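Home Explore Notifications Messages Lists Profile More

1/ Notes on the Culico bears, as I've had three in for cataloguing since August and the published information is thin. Thread.

2/ Culico was a small maker based in Vilville. Short-pile mohair, wood wool stuffing, five joints, boot-button eyes on the early ones and glass on wire after that. No ear button. If you're offered one with an ear button, someone has added it.

3/ The label is a woven strip in the right foot seam. It was stitched in with two threads and often cut out by parents, so look for a short stub of white tape in the seam before ruling a bear out.
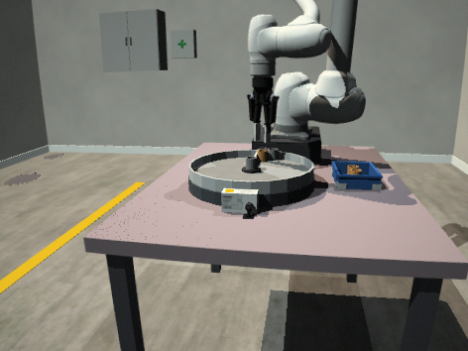 4/ Sizes. The firm's trade list gives three: 18 cm, 28 cm and 42 cm. Measure from the crown to the heel with the legs straight and leave the ears out. Sellers who include the ears end up with sizes that were never made.

5/ The 42 cm bear has a growler, tilt type. Most are silent now. Don't open the back seam to get at it. The original closing stitch is a ladder stitch in brown linen thread and it affects the price more than the voice does.

6/ Replicas. Talley reissued the 28 cm bear as a limited edition of 1,193, each with a numbered certificate signed by Lertchai Sombatkul. The number is also inked on the underside of the left foot pad, beneath the felt – you can feel a slight ridge where the pad was glued.

7/ Differences between the replica and the original, 28 cm size:
– muzzle clipped closer on the replica
– four claw stitches per paw, against three
– cotton-backed mohair, tighter weave
– polyester thread in the joints, which glows under UV

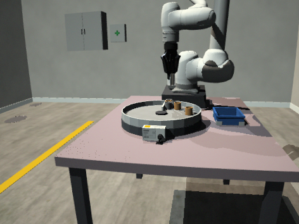

8/ Prices. A replica with certificate and box made 185 at the Wattanapong sale on Saturday (hammer, before premium). The one without its certificate was unsold. I don't have a recent figure for an original in the middle size.

9/ Correction to something I posted last year: the bear with the blue felt pads is a replacement job. Thongchai Onsri has been through the pattern cards and every pad colour listed is either fawn or rust. My mistake.

10/ Still looking for a clear scan of the foot label on a small one, both sides if it has come loose. Messages are open.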